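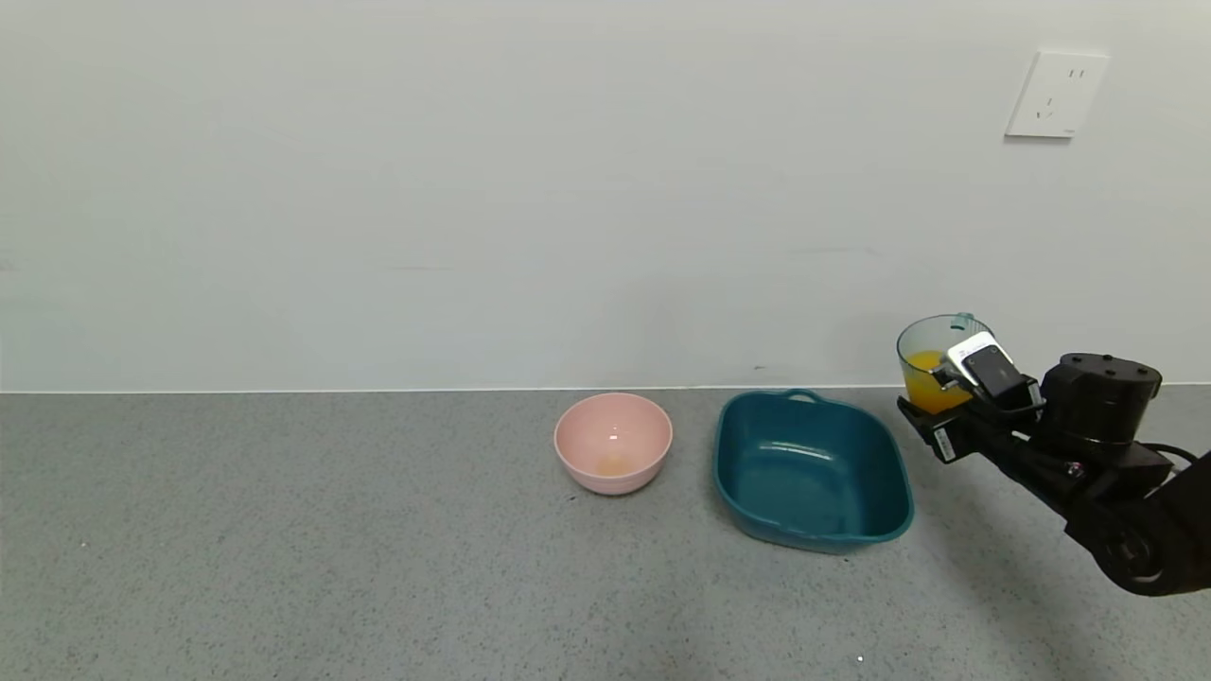
Pour cell keeps spilling or dropping the cup? Nine times in ten it's the grip pads, so do those first, before you touch any code. Takes 80 minutes the first time, way less after. We run ours with orange juice in a clear measuring cup, filled roughly halfway, because you can see the level through the wall while the arm holds it. Water is harder to see. The cup gets clamped from the side, so all the load is on the white pad and the dark gray plate. Worn pad = cup tilts before you want it to.

What you need: new pad, small screwdriver, lint free cloth, Kunamard cleaner (or plain dish soap).

1. Park the arm. Power off at the Zekby controller, not just the stop button.

2. Cup out, juice out. Wipe the jaws. Sugar gets everywhere.

3. Peel the old pad. Scrape the glue off completly, leftover bits make the new one sit crooked.

4. Press the new pad on, hold, then leave it 200 seconds.

5. Check the cable by the gripper. Should have slack at full wrist turn - if it pulls, re-route now.

6. Power up, load the Onu profile, open and close a few times empty.

7. Set grip force to 541. Ours was at 159 after the last update and the cup slid every time. Alina Filip caught that one, thanks.

8. Dry run over the basin with the cup empty. Then half full. Slow speed both times.

Still tilting? Re-zero the wrist and go back to step 6. If the zero wont hold, ask Pichit Thaweesak for the Prustex calibration file, the one from June. Older ones have the wrist offset backwards.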